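Bedroom at last – the linen swap

November is when I strip the beds back and start again, and this year I promised a few of you I'd put it all on one page instead of dribbling it out over a fortnight. So grab a cuppa. It's a long one for a gallery and a short one for me!

A bit of background for newcomers. We moved into the Plesitz flat with two suitcases and a truly awful brown doona, and for ages the bedroom was the room we shut the door on when people came over. The walls were first. I went with a colour called Tastham, a kind of warm chalk, and bought too much of it (there's still a tin under the stairs if anyone local wants it). Then came the bed base, second-hand from Tamás Takács, who carried it up with me one evening and then stayed for dinner and told me the room needed green in it. He was right, annoyingly.

White bedding was my one firm rule. I'd been through florals, I'd been through that grey everybody had, and I wanted something I could throw in a hot wash without thinking about it. The set I ended up with was 109 dollars at Fament, down from a price I won't repeat, and I stood in the aisle for a good 30 minutes talking myself into it. Would I buy it again? Yes, but I'd go a size up. We're both doona thieves in this house and there's never enough overhang on my side.

Now, colour. All that white can look a bit like a clinic if you leave it alone, so the fun goes into the small things. Cushions, mostly, and whatever fabric I've picked up from the remnant bin at Hegedűs, where I have no self-control at all. I like a print that's slightly too loud. I fold it up, put it on the bed for a day or so and see if I'm sick of it by bedtime. Plenty of them go straight back in the cupboard – I had a stripe last winter that lasted until lunch. 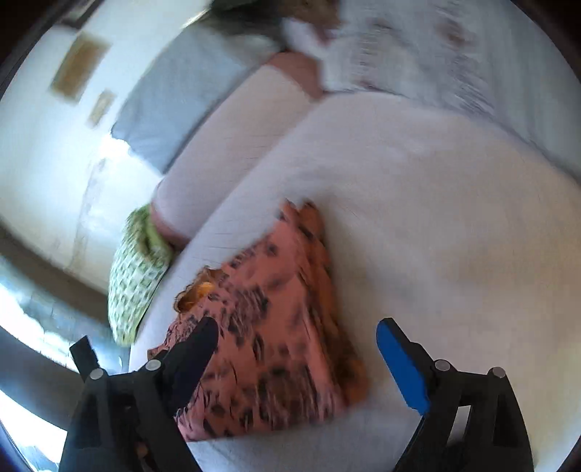

Pink leopard print on the white, with a bit of orange showing at the fold.

I love this one, I really do. Salmon pink and leopard spots shouldn't get on with a green cushion and they're the best of mates. The orange peeking out is my favourite part, and I'm on the hunt for a lamp to go with it.

Still on the list: curtains (the hem is pinned and has been for months), a hook behind the door, and somewhere to put the spare pillows that isn't the floor. If you've got a tip for storing a long bolster, please leave it in the comments, I'm all ears.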